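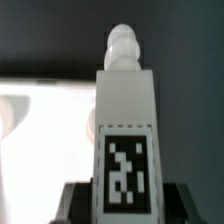 Preparing and Fixing Printed Labels to White Display Blocks

Workshop guidance, Rinutus Technical Teaching Store
Prepared by Marin Dervishi. Revised January 2022.

This page sets out the procedure for printing, cutting and fixing square marker labels to the white blocks issued by the store. It applies to all blocks in the Rolten and Lisberg sets. Users working with blocks of their own are asked to follow the same steps, so that labels may be replaced by anyone on the staff.

Before you start

You will need the printed label sheet, a steel rule, a sharp craft knife, a cutting mat, a glue stick and a soft dry cloth. Labels should be printed on plain matt paper at full size. Check that the option to fit to page is switched off in the print window, as even a small reduction will make the marker unsuitable for measurement. The master file is kept under reference 810 in the Nikolovski folder.

Cutting the label

Lay the sheet flat on the mat and cut along the dashed line. Do not cut along the edge of the black square. A white margin must remain on all four sides, and a label trimmed into the black should be thrown away and printed again. Make two light passes with the knife instead of one heavy pass.

Cleaning the surface

Wipe the face of the block with the dry cloth. Old glue may be lifted with a slightly damp corner of the cloth, after which the block should be left to dry for 10 minutes.
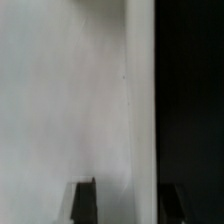
Light scuffs on a painted or plastic face may be left as they are. Deep scratches and raised edges should be reported to the store, as paper will not lie flat over them.

Fixing the label

Apply glue to the back of the label, working from the centre outwards. Set the lower edge against the block first, check that it is level, and smooth the paper upwards with the cloth. Air trapped beneath the label – most often near the corners – should be pressed out at once. Leave the block upright until the glue has set.

Laying out the table

Place the printed sheet flat on the table before any of the blocks are set out. Blocks stand upright, clear of the sheet. 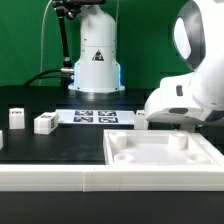 Printed sheet with four markers, and white blocks, on the black worktable.

Storage

Return blocks to the shelf with the labelled face outwards. Spare sheets are kept flat in drawer 148 and should not be rolled or folded. Stock is checked each August.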